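Do Share-House Laundry Rosters Save Water?
Project report, Hurkeck residence group
July 5, 2019

Background
The residence handbook at Hurkeck claims that a fixed laundry roster cuts water use. No source is given, and the claim has been repeated in every edition we could find. We doubted it from the start, so readers should keep our bias in mind.

Method
We compared two buildings, Lewis and Radov. Lewis has had a roster since January. Radov has none, and people there wash whenever a machine is free. We collected 200 log entries over 17 days and took readings from the meter in each laundry room. Residents filled in the logs themselves, which is a weak point - people forget, and people who like the roster probably forget less.

A load was recorded as small, medium or full. We left the judgment to residents, and their idea of "full" varied a lot. Single items such as socks and cloths did not count as a load.

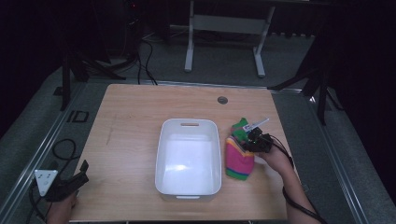 Striped fabric beside a white plastic bin.

Results
Lewis used 3 per cent less water per resident than Radov. The handbook promises 20. Lewis also had more small loads, as residents with a set slot tended to use it whether or not they had much to wash. This seems to us an obvious flaw in the scheme, and we are surprised it was never checked.

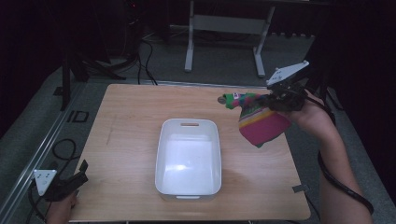 The meters raise another problem. The one in Radov also serves a cleaner's sink, and we had no way of separating the two. If the sink uses even a modest amount, the gap between the buildings could disappear.

We also looked at the Bodosbridge study cited on the residence noticeboard. It covers front loaders only, while both of our buildings have top loaders, so we set its figures aside.

Recommendations
The handbook claim should be removed until someone puts a separate meter on the Radov sink. We would not scrap the roster, as several Lewis residents like knowing when their turn is. That is a fair reason to keep it, but it has nothing to do with water.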